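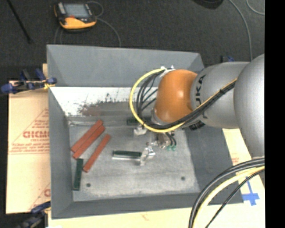
Renji Onishi says the bin should go straight on the carpet, boards are a waste of time, and if the bars end up crossed at the bottom I should live with it. I would like a second opinion before I set up the other bins.

It's a gray metal bin with sloping sides, sitting on paper-covered boards over dark carpet. We keep red and green bars in the same bin. They never stay lined up. Two reds will lie flat against each other and the next one goes off at its own angle. Two things I want to know:

- Do I need the boards, and does the paper on them matter?
- Is there a simple way to keep the two colors apart without buying more bins?

The bins are staying in this room until October at least.

– Yuzuki Imai

---

**Takagi**

Keep the boards. A metal bin on carpet leaves a dent, and if you ever drag it you can tear the pile. I had one on bare carpet for 29 days at the Cledbridge unit and the line along the edge still shows.

The paper is fine as long as it's dry and flat. Once it starts to wrinkle, peel it off or replace it, or the bin will rock on the folds. Let the boards stick out past the bin on every side so you aren't setting bars down on the carpet.

For the colors, cut a strip of stiff board to fit across the middle of the bin. With sloping sides you have to cut the ends at an angle. Measure the width at the top and again at the bottom, and trim a little at a time. Reds on one side, greens on the other. It won't make them lie straight – short of a rack, nothing does in a bin that shape.

---

**susetti20**

just get two bins

---

**Renji Onishi**

I only meant for a week or so. If they're staying until October then yes, use the boards. I still wouldn't bother with a divider for a handful of bars. Put it in when the full order of 178 comes on Tuesday.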